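Print this page
E-mail this page

Folding printed paper napkins for a serving tray

Posted by Mirsad Ionescu
Viewed 1,921 times

I have been asked to prepare the tables for a luncheon in October and should be grateful for advice on paper napkins. Those supplied to us are white, with a gold design printed in the corner, and each table is to have one tray on which the folded napkins will be set out. My difficulty is twofold. When I fold a napkin into quarters in the ordinary way, the gold corner is frequently hidden on the inside. Secondly, napkins which have been opened and refolded look tired, and I do not know whether they may still be used. The order was for 1,170 napkins, so I can spare a certain number, though I should prefer to keep waste low.

Posted by Rowlands Reader

The position of the printed corner should be established before any fold is made. Open one napkin fully and place it on a clean, dry table with the printed side facing down and the decorated corner nearest to you. Bring the opposite corner over to meet the one beside it, so that the napkin is halved, and then halve it again, keeping the decorated corner on the outside. Turn the finished square over and the gold should be uppermost. If it is not, reverse the first fold and try once more. Keep this trial napkin beside you as a pattern.

As regards creased napkins, it is permissible to smooth them by hand and leave them beneath a heavy book overnight. An iron is not recommended – metallic printing may mark or transfer when heated. Any napkin that remains crumpled should be put aside for use in the kitchen.

A tray in a single plain colour is the most suitable. Mustard or dark green will show a white napkin to advantage, whereas a patterned tray competes with the gold.

Posted by coso509

we just fan them out on the tray and put a plant next to it, looks fine. dont overfill it or they slide off when someone picks it up

Posted by Fivex Tables

The previous reply is correct about overfilling. Napkins should lie within the rim of the tray, and larger stocks should be kept in their wrapping until required.

Print this page
E-mail this page
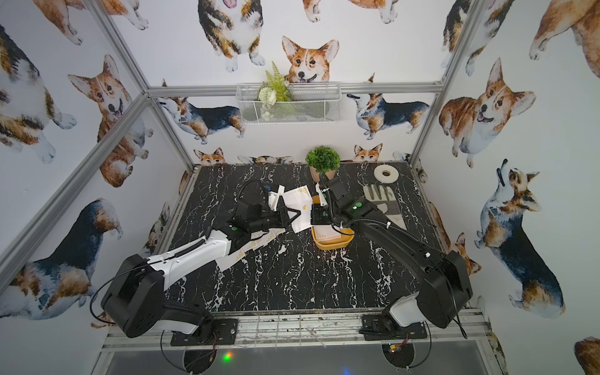
White napkins with gold printing, with a mustard-yellow tray on a marble-patterned table.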